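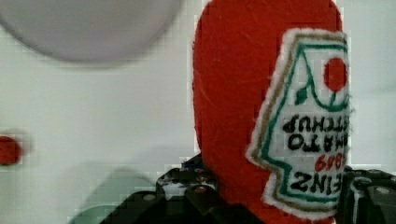
## Felt Ketchup Bottle

Play Food Collection, Pantry Group
Item no. 1937-K
Supplied by Nolow Educational Equipment

The felt ketchup bottle is a soft play item for pretend kitchens, play shops and early language work. The body is red felt with a rounded shoulder and cap. A white label patch is sewn to the front and carries an embroidered tomato, a small green leaf and stitched lettering, with a green line following the outline of the label.

The bottle may be purchased singly or as part of the Nelero Pantry Set, in which it is packed with the felt mustard bottle, the bread slices and the lettuce leaf.

### Recommended use

The item is intended for supervised play at home, in child care centers and in kindergarten classrooms. It is also suited to sorting work, where children place goods on a shelf by color or by the kind of meal they belong to. Teachers using the Anozie activity cards will find the bottle listed under Card 10, "Setting the Lunch Table."

The bottle does not open and should not be filled. It has no squeaker or other sound part.

### Care

- Surface wash only, with a damp cloth and mild soap.
- Do not machine wash, bleach or tumble dry.
- Reshape by hand and dry flat, away from direct heat.
- Remove lint with a soft clothes brush. Adhesive rollers may lift the fibers and are not advised on the embroidery.

Felt gathers lint in normal use, and the cut edge of the label will fray slightly with handling. Neither is treated as a fault under the terms of sale. Seams that open within the first year will be repaired or the item replaced - please keep the packing slip.

### Ordering

Schools and centers with an account may order by item number. Single items are sent in a paper sleeve; the Nelero Pantry Set is sent in a lidded carton. Orders of 10 or more of the same item are packed in bulk without sleeves unless otherwise requested.

The current production run is 4,000 pieces. Stock held at the Flimano warehouse stands at 131 and will be filled again in August. Orders received before that time will be met in the order in which they arrive, and customers will be notified of any delay.

Replacement parts are not offered for this item. Questions on care, repairs and school accounts should be addressed in writing to Pierina Greco, Customer Accounts, Nolow Educational Equipment, with the item number stated in the subject line.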